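How to Make a Folded Paper Crown Garland

A paper garland is a good project for a party table or a child's bedroom wall. You can make one in an evening, and the only skill it takes is cutting along a line. I made my first one for a birthday in September and have changed the method a little since then. The steps below are the way I do it now.

What you need

Medium-weight cardstock in two colors
Thin cotton string or baker's twine
Scissors
A glue stick
A pencil and ruler
A bone folder, or the back of a butter knife
Paint or glitter glue, if you want it

Regular printer paper is too thin for this. It curls after a day or so on the wall. Very heavy cardstock has the opposite problem and cracks at the fold. If you can bend a corner over with one finger and it springs back, the weight is right.

Step 1: Make the template

Draw a rectangle on scrap card, 8 inches tall and 4 inches wide. Draw a line across the middle, so you have two squares, one above the other. The middle line will be your fold. In the top square, draw a crown with three points, with its flat base along the top edge of the card and its points toward the fold. Leave the outer two points touching the fold line, or the crown will come apart when you cut it out. Cut the template in half along the fold line and keep the half with the crown on it.

Step 2: Fold and trace

Cut your cardstock into 8 by 4 inch pieces. Score each piece across the middle, then fold it and press the crease flat. Lay the template on top with the points at the fold and trace around it. Trace lightly – pencil is hard to rub off colored card without leaving a shiny mark.

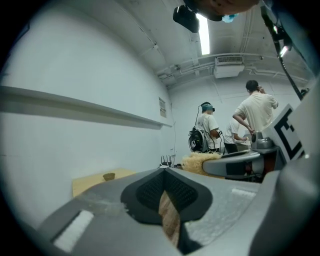
Step 3: Cut

Cut through both layers together. Start at the base and work up the sides, then do the valleys between the points last. Turn the paper instead of the scissors. Small children can do the straight sides, but the valleys are fiddly and I usually do those myself.

Aisyah Sopacua, who taught me this one, stacks two folded pieces and cuts them at the same time. I tried it and my edges came out ragged. If your scissors are sharper than mine, it may save you some time.

Step 4: Decorate

Do this before you hang anything. Open each crown out, paint the outside of both halves, and leave it flat until it's dry. Keep paint away from the fold. Thick paint there flakes off the first time you close it.

Step 5: String the garland

Cut the twine longer than you need and leave a tail at each end for tying. Lay it inside the fold of the first crown, run the glue stick around the inside edges, and press the halves together. Hold for a slow count of ten. Leave a gap about the width of your hand before the next one and alternate the colors as you go.

A garland of 50 crowns goes most of the way around a small room. For a mantel or a table edge, a dozen is plenty.

Storing it

Wind the garland loosely around a piece of cardboard and slip it into a large envelope. Mine has been used for two birthdays and a school play, and only one crown has needed gluing again.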